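About Funano

Funano is a mending and knitwear workshop with a small shop at the front. We repair jumpers, cardigans, cord trousers, blankets, socks worth saving and the odd tea cosy, and we teach anybody who would like to learn how to do the same at home. If you've found us because a moth has been at your favourite cardigan, come in! We've seen worse, and we love a challenge.

How it started

Ademir Moura opened the workshop after years of altering suits for other people's shops. He had always kept a drawer of wool ends and a tin of darning needles under his bench, and customers would lean over and ask whether he could do anything about an elbow or a cuff. He usually could. In the end the drawer took over the bench and the bench wanted a room of its own, so he found one, painted it white over a long wet March and put the kettle in the corner where it still lives.

There are seven of us now. Some of us trained in tailoring, two came from knitting mills, and one learned everything from a grandmother who wouldn't let a sock leave the house with a hole in it. We argue quite a lot (blocking pins, mostly, and whether the radio should be on) and we share everything we know.

What we do all day

Mornings are for repairs. Every piece gets a paper ticket when it comes in, with your name, what's wrong and how you'd like it mended -- hidden or on show. Hidden mends are done in a yarn as close as we can find, and we have plenty to look through: 440 shades in the cupboard at the last stocktake, including a whole shelf of blues, which are much harder to match than people expect. A slate blue that looks perfect under the lamp can go green by the window, so we always carry it to the door before we thread a needle.

Mends on show are more of a party. Bright patches, woven squares, stitched outlines round the hole, whatever you fancy. We have put an orange elbow on a grey school jumper and the owner came back for the other one.

Afternoons are for making. We knit hats, scarves and a plain ribbed jumper called the Shehu, which comes in five sizes and which we'll mend free for as long as you own it. The Vinureo blanket is our other regular, a big square thing in thick wool, and there is generally one half finished over the back of a chair.

We do love rib

You will hear this from all of us sooner or later. Rib stretches and springs back, it hugs a wrist, it keeps the draught out of a collar, and a ribbed cloth folded over itself makes the most beautiful shadows. It is also a devil to mend, as the lines have to run straight through the repair or your eye goes right to it. Cord is the same in its own way. Put a patch on with the ribs a few degrees out and you'll notice it every time you sit down.

So we spend a good deal of time simply handling cloth: laying it flat, smoothing it, folding it along the lines and seeing where it pulls. New starters do this for their first week before they pick up a needle, and they tend to grumble until about the third day.

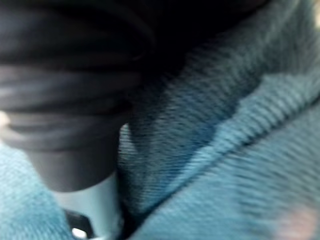 Classes and mending evenings

Our beginners' class covers darning, patching and picking up dropped stitches. You don't need to bring anything except something with a hole in it. Tools, wool and biscuits are all here. For those who have got the bug there is the Skanix course, six sessions on ribs, cuffs and necklines, named after a very stubborn old knitting pattern that we still use to teach from.

Mending evenings are looser. Pull up a chair, bring your pile, ask whoever is nearest. People swap buttons, finish things they began years ago and go home with wool on their trousers.

A few numbers, for those who like them

We keep all the repair tickets in shoeboxes, and in June 2019 we sat down and went through the lot. There were 2,262 pieces booked in, and 2,058 of them had been mended and collected. The rest were waiting their turn, waiting for the right yarn or, in a few sad cases, past saving. Even those get unravelled if the owner agrees, and the wool goes back in the cupboard.

Visiting us

The shop is open whenever the workshop is, and you can see the benches from the counter. Please wash things before you bring them in, and leave the loose threads alone -- we often use them in the mend. Small holes are best brought in while they're still small.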